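From the Workbench: The Laundry Robot and the Stop That Didn't Stop

Well, I promised a laundry update back in November and you've all been very patient with me, so here goes. It's January 2024, the Ziltwood rig has been loading washers for a good long while now, and this month I get to write up the first fault that made me raise my voice in front of colleagues.

If you're new to the newsletter, Ziltwood is our two-arm setup. It pulls clothes from a bag or hamper, passes them between grippers if they're tangled, and drops them in a top loader. The planning software is Druva, which we wrote ourselves (and which I love, most days). The arm controllers come from Grurden, and each arm has its own box. Please remember that last bit, it matters later!

Tangles are the hard part of this job. A single sock is easy. Two grippers on one wad of cloth is where everything gets interesting, because once both hands have hold of the same thing, the arms are joined together. Whatever one does, the other feels. If one arm pulls and the other stays put, something has to give, and we would all like it to be the cloth slipping and not a wrist joint.

So there we were on run 2317. Both arms had closed on a twisted bundle, and Druva asked for a gentle pull apart. The right arm started its pull and kept going. The force reading on the left climbed past our limit, the left arm did what it's supposed to do and froze, and the right arm just carried on hauling like it was starting a lawn mower. Obadia Ogola was on the stop button that day. He yelled, I yelled, he hit the button, and then came the part I still don't like thinking about. The left arm cut out right away and the right one moved for another 2 seconds before it quit.

Two seconds is nothing when you're waiting for coffee. It is a very long time when you are watching a metal arm and your hand has just hit the thing that's meant to stop it.

We got off lightly. One sore gripper finger, one shirt that will never button again, and no people anywhere near the arms – we have a taped line on the floor and I will never again roll my eyes at the taped line.

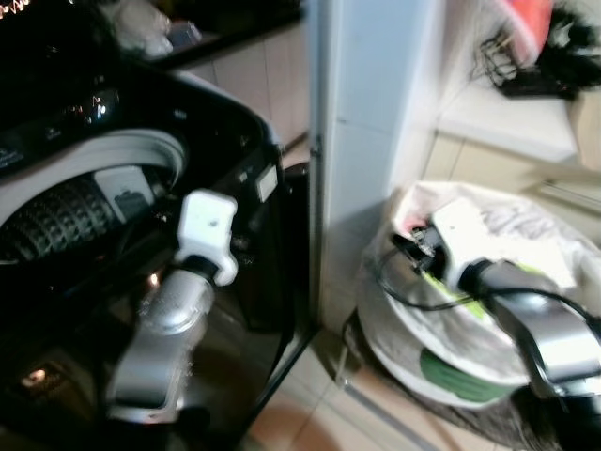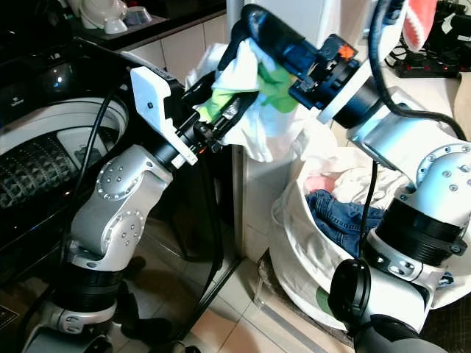
Does the emergency stop work on both arms at the same moment now?
It does. One press cuts motor power to the pair through a single hardware relay, with no software in the path, and we test it before the first run of every session.

Now for what we found, which took four days and a lot of snacks.

My first guess was a snagged cable. I was very sure of it, too, and I spent most of a morning tugging on things and feeling clever. Wrong! The cables were fine. Then Obadia pulled the message logs from both controller boxes and lined them up side by side, and there it was. The right box was running behind the left one. Its queue had been filling up a little on every run since we'd restarted, and by run 2317 it was working through old commands while new ones piled up behind them. The "freeze, your partner is overloaded" message was sitting in that queue. So was the stop.

Yes, the stop was going through the queue. On the left arm we'd wired the button straight to power, the proper way. On the right arm, during a rebuild last fall, somebody (me) had hooked it up as a software message to get through a demo and meant to redo it afterward. I've found the note I left myself. It says "fix before real use" and it has a smiley face on it.

Anyway, the changes. The relay is the big one. The stop message has been thrown out completely, so there is no quick version left for anyone to fall back on. Each controller also reports how far behind it is, and if the queue ever holds more than 11 commands, both arms stop and let a person sort it out. That limit has tripped once so far, during a deliberate torture test, and both arms quit together. I may have clapped.

We've also cut the pulling force for anything held by both grippers. It makes the tangles slower to undo, and a wad of bed sheets can take ages, but I can live with slow.

One thing still bugs me. We know the queue was filling, and we still can't say why it only happened on the right. Swapping the two boxes is next on the list. If the fault moves to the left arm, I'll be writing to Grurden, and if it stays on the right, I'll be looking very hard at my own code again.

If you run a two-arm setup of any kind, please go press your stop button while both arms are moving slowly and everyone's standing clear, and watch each arm by itself. We'd only ever tested ours with one moving at a time.

Next issue is the Tanner gripper pads, which arrived in the wrong size, and then in the wrong size again.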